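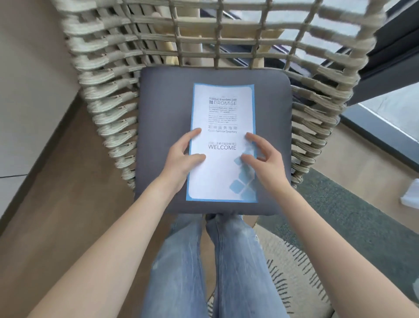

Endbridge Opens Its Print Review Service for Guest Room Cards

TRULTCOMBE, January — Endbridge, a small design and translation office, announced today that its review service for printed guest room materials is open to hotels of every size. The service covers welcome cards, service directories, breakfast notes and door hangers, in Chinese and English.

Many guests still like to take a card in the hand when they arrive and sit down with it for a minute. Endbridge believes this card deserves the same care as the bed or the bathroom. In the past year the office has read 1,206 printed pieces, and the most frequent remark was small text which is difficult to read in evening light.

"We read every card in an armchair, with the room lamp on, as the guest will do," said Parvathi Marar, head of review at Endbridge. "On a computer screen all letters look big enough."

The first customer is Shetty, a guesthouse with 12 rooms. Its directory was shortened to one card with both languages on the same side.

"Our old folder had 50 pages and the guests were calling the desk anyway," said Trilok Gautam, manager of Shetty.

A review is finished in seven working days. Hotels receive a marked copy, a corrected text and a paper sample. Printing is made by Jirker and can be ordered separately.

Hotels may send their present cards to the Endbridge office in Trultcombe until the end of March.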